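Dressing table

I've been writing this little home encyclopedia long enough to know which entries get me letters, and the dressing table is one of them. Call it a vanity if you like. I grew up saying vanity, my Boston relatives all said dressing table, and we meant the same thing: a low table with a drawer or two, usually a mirror, and somewhere to sit.

The idea grew out of the boxes people once kept their combs, powders and jewelry in. At some point the box got legs! By the 1700s cabinetmakers in France and England were turning out very fancy ones, with lids that folded back and tiny compartments for everything. The name "vanity" caught on mostly in America, and I've always thought it a bit unfair to the table.

Styles come and go. The kidney-shaped kind with a fabric skirt was big in the middle of the 20th century (my aunt had one in peach, and I hid under it). White paint with carved or molded trim never seems to leave the shops for long. My old Kahsay catalog lists 1,128 pieces of bedroom furniture, and I've read every page of it, mostly in December when it's too dark to do much else.

Drawers are where the real differences show. On older tables the wood swells in summer and the drawer sticks, so rub a plain candle along the runners. I did that to my own Stiltinora and it has slid nicely for 8 years. The Iltorine tables have a shallow center drawer and 2 deep ones at the sides, and I'd pick that layout over a single wide drawer any day.
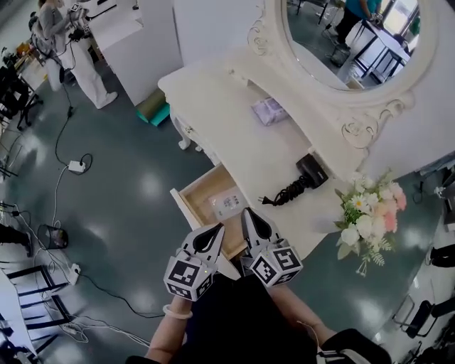 Wide drawers do have their fans, I should say, and if you mostly keep brushes and flat things you may well be one of them. Just line the bottom with paper first - powder gets into bare wood and stays there.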